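Home Syllabus Notes Labs Readings Forum Log in

Lecture 9: What the wrist camera knows

Handout for the manipulation module. Floor De Graaf wrote the first version; complaints about this one go to Thijs Willems.

Last time we trained a grasping policy on the overhead camera alone and watched it do well until the arm got in the way of its own view. The usual fix is a second camera at the wrist. It gets a close look at the object at the very moment the overhead view loses it. It also gets a close look at nothing else.

At long range the wrist view behaves like any other small camera. Inside the last stretch of the approach, focus goes, one package fills most of the image, and the table shrinks to a strip along one side. Students tend to throw these images out as bad data. Please don't. In the Prurholm set they are a large share of the moments when the fingers have to decide something.

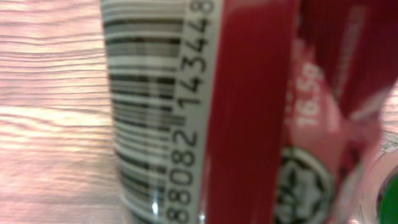 So what can a policy use at this distance? Large, high-contrast print survives blur surprisingly well. Small print does not, and shiny wrap makes trouble of its own: a glint moves when the camera moves, so a network that treats it as part of the object will chase it. Clear plastic is worse, as you will find in Lab 3.

The method we cover today is called view dropout. During training, we blank one camera at random and ask the policy to act on the other. The Dijkstra variant blurs the wrist view on purpose, with the blur growing as the gripper closes in. Both are a few lines of code, which has not stopped anyone from writing long papers on them.

Our result, on the Kellport shelf task: 1,000 training episodes, 20 test objects, both cameras on at test time. The policy trained with view dropout beat the plain one on crowded shelves and lost slightly on single objects in the open. We do not have a good story for the second part. If you have one, bring a test for it too.

For Lab 3, train both versions, then sort your failures by gripper distance before you look at any averages. Hand in the plot and one paragraph. Reading: the Zullix notes, sections 3 and 4, skipping the proof.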